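Review: Hollo at the Pluldale Hall, second night

Search this site Search Enter keywords

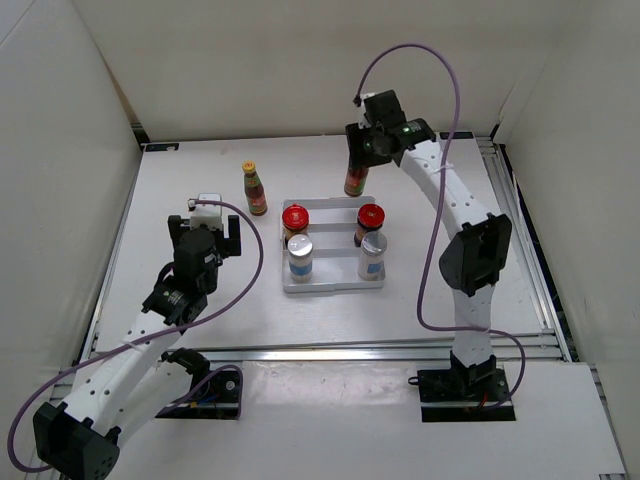

PLULDALE, Mar 24, 2024

Hollo sold all 1,213 seats for the second of two nights at the Pluldale Hall, and the line for the coat check was still out the door when the opener started. Kang, a duo from the coast, played for 20 minutes and said very little between songs. Their last number was the best of the set, with a slow keyboard part that got the balcony to stop talking.

Hollo came on late and went straight into "Guten," the single from November. The sound was poor for the first three songs. Bit-na Seo's vocals were buried under the bass, and she pointed at her monitor more than once. It was fixed by the fourth song and stayed good from there.

The band played 19 songs in all, most of them from the new record. I could have done without the long instrumental in the middle, but drummer Þröstur Thygesen kept it moving and got a big hand when it ended. The older songs went over best. Seo did one alone on acoustic guitar, and most of the floor sang the second verse for her.

The encore was two songs, both fast. There was no light show to speak of, only a few white lamps behind the drums, and the room sounds better from the back than it does near the stage. I moved to the rear rail halfway through and stayed there.

Parking in the lot next door was full by seven.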